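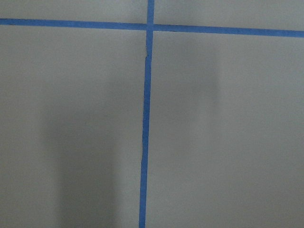
**Can I take part if I already own a phone and have no plans to give it up?**

You can, and we'd prefer it. We want people who will carry our handset next to the one they trust, and grumble when the new one falls short.

# Testers wanted for the Niltov Ostholm

Niltov makes phones for people who have stopped reading about phones. Our next one is the Ostholm, a mid-range Android handset that goes on sale in the Virkevham region first and everywhere else once the shipping people return our calls. Before that happens we need 110 members of the public to use it for 45 days and tell us what's wrong with it.

Something will be wrong with it. Our last model, the Pavliuk, was well liked apart from an alarm clock that treated daylight saving as a matter of opinion. It had been tested by 12 engineers, all of whom, we later learned, wake up to their children. So this time we're asking you.

## What you'd be doing

- Put your own SIM in the Ostholm, or use the second slot and run both phones. The Ostholm must be the one you reach for at least half the time.
- Fill in a short form every evening. Most people need three minutes. One person in the pilot wrote 900 words on the volume button, and we read them all.
- Install updates when they arrive, including the ones that arrive at dinner.
- Make real phone calls. We know. Two a day will do, and voicemail counts if somebody else's voice is on it.
- Drop by our Virkevham office at the halfway point so we can check the battery and swap the case if you've managed to wreck it.

You don't need to be good with technology. We have plenty of people who are good with technology, and they are the reason the settings menu has a settings menu.

## Who we're looking for

Adults living within an hour of Virkevham who can get to the office twice in April. We still have room for:

- people over 60 who text more than they call
- delivery drivers, bus drivers, and anyone else who runs a map all day
- people with big hands, since the pilot group seems to have been recruited from a piano school for children
- anyone who shares a home with a teenager willing to have opinions
- people in patchy coverage, especially on the north side of the valley

Reviewers, phone shop staff, and employees of other handset makers can't take part this round. Neither can our relatives. My mother has been told.

## What you get

You'll be paid $693 for the full 45 days, in two payments: one at the halfway visit, the other when you bring the phone back. If you drop out after the halfway visit you keep the first payment and we stay friends.

The phone itself goes back. It's a pre-production unit, the logo is slightly crooked, and we'd like to pretend it never existed. Testers who finish can buy the retail version at half price when it launches, in black or in the green that marketing calls "Lichen."

Normal wear is our problem. Drops are our problem too, up to the second one. After that we'll want to have a chat.

## The dull but important part

The test software records crashes, battery level, signal strength, and which apps are open when things go badly. It doesn't record your calls, messages, photos, or what you type. You'll get the full list in writing before you sign, in a font meant for humans. You can ask us to delete your records at any time, and we'll confirm when it's done.

You'll also sign an agreement not to post photos or benchmark scores before launch. You may tell your friends the phone exists. In our experience they won't ask a follow-up.

Back up your own phone before you start. If our handset loses something you only had on our handset, we will be very sorry, and that will be the extent of it.

## How to apply

Send an email to Roksolana Polishchuk, who runs the tester program, at the address on our contact page. Put "Ostholm tester" in the subject line and include:

1. Your first name and the town you live in
2. The phone you use now and how long you've had it
3. Your carrier
4. One thing your current phone does that drives you up the wall

Item four gets read first. "Nothing, it's fine" is an acceptable answer, though you'll be up against a man whose phone autocorrects his own surname.

Applications are open until all places are filled. Everyone gets a reply, including the people we can't fit in. Questions about the handset itself, such as bands, screen size, or whether it has a headphone jack, should go to Arsen Kravchuk on the hardware team. It has a headphone jack. He'd still love to hear from you about it.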